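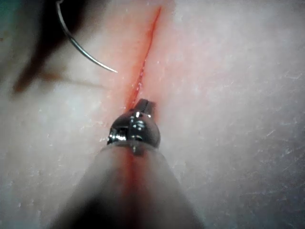
Suture Pad Gallery: Straight Incision, Single Layer

Posted 20 Jul 2022 by the Heywood Bench Notes desk

Last updated: 20 Jul

This page covers the pale practice pad and the straight cut used for the basic closure exercise. Pad stock is Urnodon single layer, off-white, 40 mm wide. Thread and curved needles come from the Stedis starter box, lot 345.

Plate 1. Pad, incision and needle before the bite. The cut is narrow and straight, with bright red along its length. Pinkish-red color spreads to both sides and fades into the pad, stronger toward the lower half. The needle point is just left of the cut and has not entered the surface. A thin strand of thread lies to the left, near the low end of the needle's curve.

Notes on the surface. The pad has a fine texture with small pores and bright flecks. Faint lines like scratches are normal for this stock and do not affect the grip of the thread. Pads with deep grooves should be set aside.

Notes on the cut. Use one pass of the blade at constant depth. A second pass leaves a ragged lip, and the two edges will not meet evenly when the knot is drawn down. Red color makes the line easier to follow under bright light. Apply it sparingly and blot before starting.

Notes on the needle. Enter with the point square to the surface and follow the curve through. Entry and exit should sit at equal distances from the cut. Pushing straight tears the pad on the exit side. Replace the needle after 9 closures or at the first sign of drag.

Storage. Keep unused pads flat, sealed and out of direct sun. Stock opened in February is still usable if the edges have not curled. Do not stack pads that carry color.

Recent items
Cusatus pad, double layer: cut depth compared
Thread sizes on Urnodon stock
Knot spacing on a 146 mm line
Stedis starter box: contents list
Blotting and cleanup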